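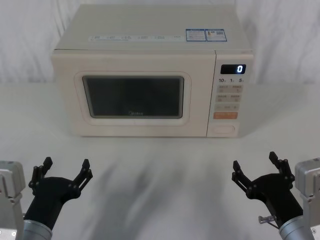

Miroslava Kravchuk says she had given up on lunch at her desk until the Brekton library opened its new community kitchen, and now she plans her Thursday around it. She was one of the first through the door when the room opened to everyone in March, carrying a container of leftover borscht and a loaf of rye to share.

The kitchen takes up the old periodicals room on the ground floor, next to the side entrance on Clovance Street. Anyone can use it during library hours, with or without a library card, and there is no charge. You bring your own food, heat it up, sit down and eat it with whoever happens to be there. That is the whole idea, and it has caught on faster than the staff dared hope. The visitor book by the door already holds 2,559 signatures, plenty of them with recipes scribbled in the margins!

It took a while to get going. The plan first came up when the diner on Itis Avenue closed and left downtown without a cheap place to sit in the middle of the day. People who worked nearby were eating in their cars. Students from the adult English classes upstairs were eating on the stairs, which the fire inspector did not love. A note went into the suggestion box, then a whole stack of notes, and the library asked the town for permission to turn the periodicals room over to tables. The magazines have moved upstairs, beside the local history shelves, and they get much better light there.

The long tables came from the old high school cafeteria and were sanded and refinished over the winter. Seating is first come, first served, and on a busy day strangers end up elbow to elbow — which is how Uthai Thongsuk met most of the people he now eats with. He works the early shift at the Sydorenko bakery and comes in when he gets off, usually with a bag of day-old rolls under his arm.

"I came in to warm up some rice," Thongsuk said. "I stayed until 2 o'clock talking to a man about tomatoes. The next week he brought me seedlings."

Those seedlings started something. There is now a swap shelf by the window where people leave spare plants, jars, cookbooks and packets of seed. Last week it held a pasta maker, a tray of young basil and a very thick book on pickling that was gone before noon. The only rule is that opened food stays off the shelf.

The kitchen has a few other house rules, printed on a card at each table. Wipe up after yourself. Cover your food when you heat it. Put your name and the day on anything you leave in the refrigerator, which gets cleared out at closing every Friday. Fish is allowed, after a lively exchange of opinions on the bulletin board that ran to six pages and included at least one poem.

Now the regulars want to cook together. A monthly soup supper is in the works, with a different household choosing the recipe each time. Kravchuk has put her name down first and is already arguing with her sister over the phone about how much dill belongs in the pot. Library staff are looking for big stockpots, ladles and sturdy bowls, and a neighborhood fund has set aside $500 for ingredients, enough to carry the suppers into the fall. The suppers will be free, but bowls are limited, so sign up at the front desk if you want a seat.

There is also a recipe book on the way. Visitors can drop off a favorite dish on paper, in any language, and students from the English classes will help with the translations. So far the pile includes three kinds of dumplings, a green papaya salad and a meatloaf whose author insists on staying anonymous. Copies will be kept in the kitchen and on the cookbook shelves upstairs, where they can be checked out like any other title.

The kitchen opens with the library at 10 a.m. and closes half an hour before the building does. Recipes can be left in the blue folder at the front desk.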